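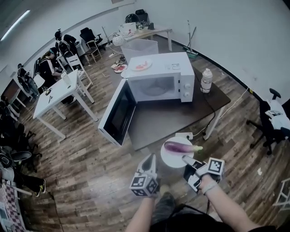

Plate, eggplant, open microwave: a short job for a person, a long one for a machine.

Can a machine heat your lunch yet?

Partly. Putting a plate in a microwave takes four steps: open the door, lift the plate, set it level on the turntable, close the door. Machines now manage each of these fairly well on a good day. Doing all four in a row in a strange kitchen is harder. At the Mirard workshop in Skavby, the arm we watched finished 55 tries out of 96. Most of the misses were tipped plates.

If you plan to try one at home, or just want an easier kitchen for anyone with weak hands, these tips help either way.

Open the door all the way. A half-open door swings back and catches the plate.

Use a plate with a raised rim. Flat plates are hard to get a finger under.

Knobs are easier than touch pads. You can feel where a knob is set, and so can a gripper.

Pierce a whole eggplant with a fork before heating. Do this part by hand.

Keep bottles a hand's width away from the side of the oven.

Run the power cord down behind the table if it will reach.

Wiping up spills is still your job. So is judging when food is done. Stirring halfway through can be done by machine, but slowly, and we would not leave the room.

Updated 23 February 2024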